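Re-zeroing the grippers

I've been putting off the fingers on our two-arm setup for weeks, and this morning I finally did them. They had been closing a little off center. On a thick towel you would never know, but on thin cloth one finger gets there first and pushes the fabric away before the other one arrives.

Natália had already written down the steps, so I followed her list. Power off, back off the finger screws, wipe the grooves with a dry cloth, close the fingers by hand, tighten, power on, set zero. Then 20 open and close cycles with nothing between them before going anywhere near clothes.

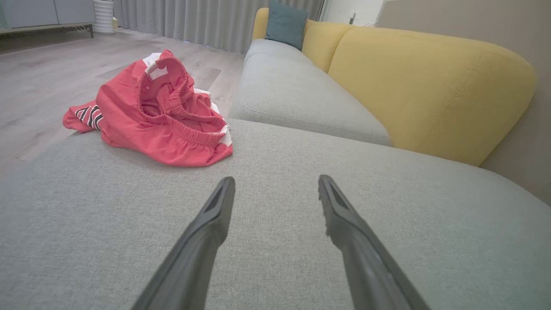 How often do the fingers need to be zeroed?

We do it every 65 hours of running, and again after any hard knock.

The left one took two tries. I had tightened the screws in the wrong order – my fault, the list is clear on it. Radomír thinks we should replace the screws as well, and he may be right, but the new ones from Kuruc are not due until January.

I also moved the wrist cable clip back a notch. It had been pulling when the arm reached far forward.

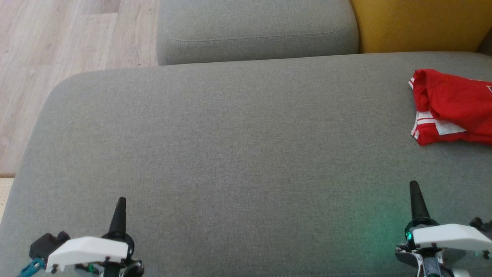
Both grippers over the sofa seat, red garment off to the right.

Next job is the wrist camera mount on the left arm, which has some play in it.

Contact | © Damian Bielecka | Back to top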